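Skastik upright holder
Flovine household range

The Skastik is a free-standing holder made up of a flat round base and a single upright pole. It is intended for worktops, shelves and utility tables where a wall fixing is not wanted. The pole fits into the centre of the base and needs no tools. Replacement bases and poles are sold separately, in packs of 4.

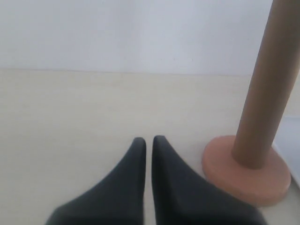

Skastik: brown pole on salmon-pink to peach-orange base.

The base is a thick disc, coloured separately from the pole so that the two parts can be matched or mixed across the range. Stand the holder on a level surface and leave 15 cm clear on all sides. Wipe with a damp cloth. Do not soak.

Compatible with Kalov trays. Not compatible with Pap clip-on hooks, which require a narrower pole.

Supplied as: one base, one pole, instruction sheet
Assembly: push fit
Use: indoor only
Delivery: 4 working days
Next stock expected: August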